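Kit de manutenção Jorura para mãos robóticas de quatro dedos e polegar

Uso este kit desde agosto e já posso falar dele com calma. Vem com lubrificante Climow, 5 chaves finas, tiras de limpeza e um caderninho da Laskowska que eu achava dispensável (hoje vive aberto na bancada!). Serve para punhos de encaixe rápido, e cada frasco rende 200 aplicações – no meu ritmo, dura bastante.

A rotina é curta: desligo o braço, solto os parafusos do dorso, limpo as juntas e ponho uma gota em cada uma. Depois aperto tudo de novo, sem exagerar, e deixo a mão parada 55 minutos antes de religar. O polegar pede mais paciência, porque o acesso é ruim.

Terminada a lubrificação, gosto de conferir a abertura da mão em cima da mesa, com espaço livre para os dedos esticarem. Uma caixa de madeira com divisórias, como a que tem o cartão "HOTEL", é ótima referência: aproximo a palma devagar e vejo se o polegar abre bem para o lado – se ele prender, volto à junta da base.
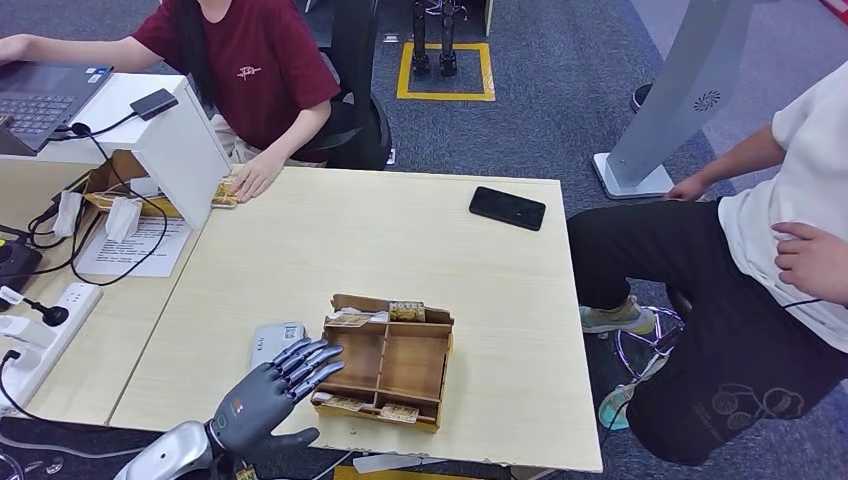

Comentários

Damian Pawłowska: O frasco serve no aplicador da Staltwood?

Rita: Serve sim, uso o meu assim. Só troquei o bico.

Nuno: 55 minutos é muito para mim, mas vou tentar :)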